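Zirkthorpe Clear Cover Sheets

Translucent plastic sheets for shelves, benches and worktops
Sold in packs of 4 or 6

I started selling these because I couldn't find any I liked! I'd been buying cover sheets for my own workbench for years, and they were either so thin they curled up the minute I turned my back or so stiff I needed a saw and a good mood to get them to size. So when the people at Potgieter offered me a run of 2,000 sheets (a lot of sheets, my hallway can confirm) I said yes before I'd really thought about where I was going to put them.

What you get is a plain, see-through-ish sheet with a slight cool tint. I say "ish" on purpose. You can tell there's something behind it, and you can make out light and dark, but you won't be reading a label through it from across the room. If you want window-clear, this isn't your sheet, and I'd rather you knew that now than after the mailman's been.

What I use mine for

Mostly I lay one over whatever I've just cleaned and don't want to clean again. I've got a couple on the long shelf in the workshop, one leaning up against the wall as a splash guard behind the sink, and one that lives between the bench and the filing cabinet and comes out when I'm gluing. A customer in Skurevstead wrote to me in October to say she uses hers as a divider in a deep drawer, cut down with kitchen scissors, and now I do that too.

They also make a pretty nice diffuser if you put a lamp behind one. I wouldn't use a hot bulb, but a cool LED strip is fine and gives you a soft, even kind of light.

Cutting and cleaning

Score it 2 times with a craft knife along a metal ruler, then bend it over the edge of a table. Go slowly on the second pass. Scissors work too if you don't mind a slightly wavy edge.

Wash with dish soap and a soft cloth. No scouring pads, please, they leave a haze that never comes out (I have a very hazy one I keep for painting on). Dry it flat or it'll spot.

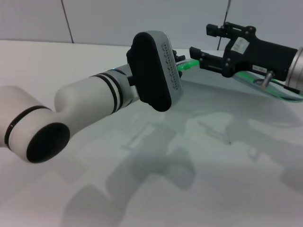
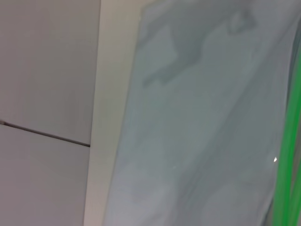 Sizes and packs

There's one size for now, long enough for a standard shelf with a bit left over to trim. The 4 pack is what most people go for. The 6 pack is the same sheet and works out a little cheaper each, so if you've got a whole run of shelving to do, get that one.

I do get asked about the Cistari clips. They fit! You push them on along the long edge and they hold the sheet upright without any drilling. I don't stock them myself but most hardware places can order them in.

Shipping

Sheets go out flat between two boards, taped on all sides. Please open the parcel from the taped edge and keep your knife shallow, the first sheet is right under the board. If one arrives with a cracked corner, send me a photo and I'll put a replacement in the mail, no need to send the old one back.

Page updated 2021-11-04. Both packs in stock.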